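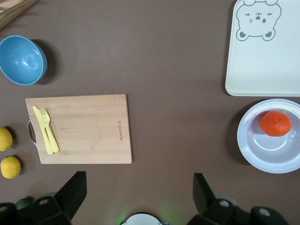 Fig. 1. Cutting board with yellow knife and fork, lemons to the left.

Search this guide Go

Section 4: Setting up your artist page and sending your first single

Okay, you've got a Murkon account and a finished song, so now for the part I enjoy most! I've put up pages for a lot of singers and bands by this point (my own duo included, Tremblay, hi), and I still go in this same order every time.

Before you start, have these in one folder: your finished master as a WAV, square cover art, a bio, and the lyrics typed out. If you co-wrote the song, get your co-writer's legal name too. I once held up a March release for Brayden Simard because I only knew his stage name, and he was on tour and not picking up his phone.

1. Sign in and click Artist, then New Page. Type your name exactly the way you want fans to see it, capitals and all.

2. Paste your bio into the Short Bio box. You get 600 characters, and spaces count. Lead with where you're from and what you sound like, then mention the new single. Save your childhood piano lessons for the Long Bio, which gives you 3,000.

3. Upload the cover art. Look at it on your phone before you hit Save – thin lettering disappears when the picture shrinks to thumbnail size.

4. Click Add Single and drag the WAV onto the gray square. It can take a while on slow Wi-Fi, so leave the tab open and go get a coffee.

Note: If the bar stops partway, don't refresh! Click Pause, then Resume. It picks up where it left off, at least it always has for me.

5. Fill in the credits. Writers go first, then producer, then players. Chantal Wong sang backup on our last one and I left her off by mistake, and I heard about it (fair enough). You can edit credits later from the Details tab, but the blogs that already copied them won't know you did.

6. Pick one main genre and up to two moods. I know, I know, your song is country and surf and a bit of doo-wop. Choose the one you'd say to a stranger at a show.
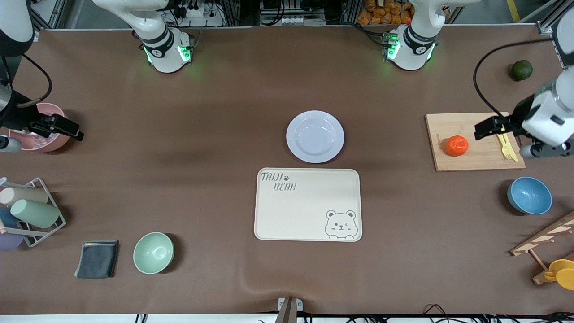 Fig. 2. Brown fabric tabletop, two white robot arms, pink bowl.

7. Set your release date. Give yourself about 29 days if you want any bloggers to hear the song early. Less than that and you can still release, but the Early Listen switch stays grayed out.

Caution: Once Early Listen is on, you can't swap the audio file. Play the whole upload through first, on headphones, right to the end of the fade.

8. Turn on Early Listen and copy the private link. Each link is good for 11 plays, so make a fresh one for every blog. I name mine after the site so I can tell who's been listening.

9. Under Connections, choose Prarnora if you keep your mailing list there, or Multidbridge if you want your show dates pulled in. Skip both if you don't use them. You can come back any time.

10. Click Preview, read everything out loud once, and then click Publish.

Note: New pages show as Pending at first. Mine have usually gone live by the next morning. If yours still says Pending after that, open the Details tab and look for a red dot next to whichever box it's unhappy with. With me it's nearly always the lyrics.

Writing the actual email to the blogs is in Section 5.

Contact | © Murkon user guides | Back to top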